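Two buns at a time: Macarena Marín on learning to steam at home

Macarena Marín was thirty-four before she ate a steamed bun that hadn't come out of a freezer bag. It was handed to her on a paper napkin at a street fair in Salstead, and she remembers exactly what she did next.

"I ate it standing up, burned the roof of my mouth, and got back in line," she says. "I didn't even know what was in it. Pork and cabbage, I found out later!"

These days she runs the Saturn Street bun nights, a beginners' class that has drawn 393 people since it began one February with 13 sign-ups and a borrowed bag of flour. She is a wonderful person to talk to about dough. Ask her about yeast and she pulls her chair closer.

Her first batches were terrible, she says cheerfully. They came out yellow and tight, and one lot collapsed completely. "I had lifted the lid to admire them. I must have looked four times in ten minutes. Arnel was watching me and didn't say a word until they'd gone flat."

Arnel Buenaventura teaches the folding half of the class, and he joined us partway through the afternoon with flour up to his elbows. He grew up making buns with two aunts who pleated in opposite directions and argued about it every holiday.

"Everybody wants eighteen pleats," he says. "Make ten. Make eight, if they're closed properly at the top. The fold has to hold, that's all I care about. Pretty comes by itself after a few months."

What they both love is the countertop steamer, a plain thing with a perforated metal basket on top. Marín came to it from stacked bamboo, which she still owns and still recommends to anyone with a big wok and some patience. But for a first try she likes a small basket and a small batch.

"Give them room," she says. "They go in looking lonely and people always want to squeeze in one more. Please don't! They swell, they touch, and then you tear the skin getting them apart."

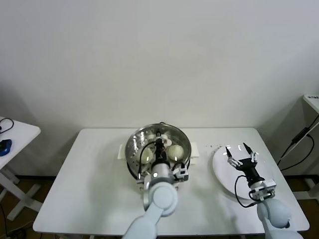
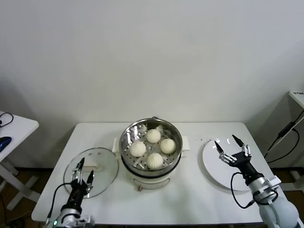 Steamed buns in the metal basket: two in the first picture, with a plate beside the pot, and four in the second, with the glass lid on the table.

I asked about the moment everyone in the class seems to dread, getting the buns out. Marín turns off the heat and waits three minutes with the lid barely cracked. Then it comes off sideways, tipped away from the buns so the drips land somewhere else.

"And have your plate ready, right there, before you open anything," Buenaventura adds. "I've seen a grown man walk around a kitchen with a hot bun in each hand, looking for a plate."

They disagree about liners. She cuts squares of parchment; he brushes the metal with a little oil and says paper makes the bottoms soggy. They have had this conversation many times, clearly, and they enjoy it.

The filling for beginners is always the same - ground pork, napa cabbage, ginger, scallion, a spoonful of soy sauce - and it has to be cold when it goes in. Marín mixes hers the night before. For people who don't eat pork she does mushrooms, chopped very small and cooked down until the pan is nearly dry.

Next she wants to try a sweet one, with black sesame, though the last attempt leaked all over the basket. "It was delicious," she says. "We scraped it off with spoons."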